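Chili supper tickets in Drurkbridge – pay at the door or not?

Posted by Hauwa Ezeani

The flyer for the Drurkbridge fire hall chili supper in March says "tickets available" and then, having built the suspense, stops. Do I need to buy ahead for 4 people, or can we just turn up at 5:30?

Binta Etim
Buy ahead. The hall seats 200 and last year they sold 248 tickets, which made for a cozy evening. Bokex Hardware has them at the register, cash only.

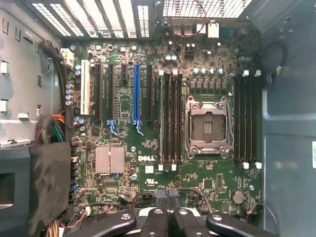

If you can't get to Bokex before they close, call the hall and ask for a will-call envelope. Go for the second seating if you like elbow room. The cornbread is gone by then, but you can't have everything.

Ekaette Ugwu
we just walked in last year, no problem. bring a chair maybe

Þórarinn Sveinbjörnsson
There are two seatings now, 5:00 and 6:30, so 5:30 gets you a good look at other people eating. Kids under six are free. The raffle is separate and drawn after the second seating – last year it brought in over $1,380 and I won a ham.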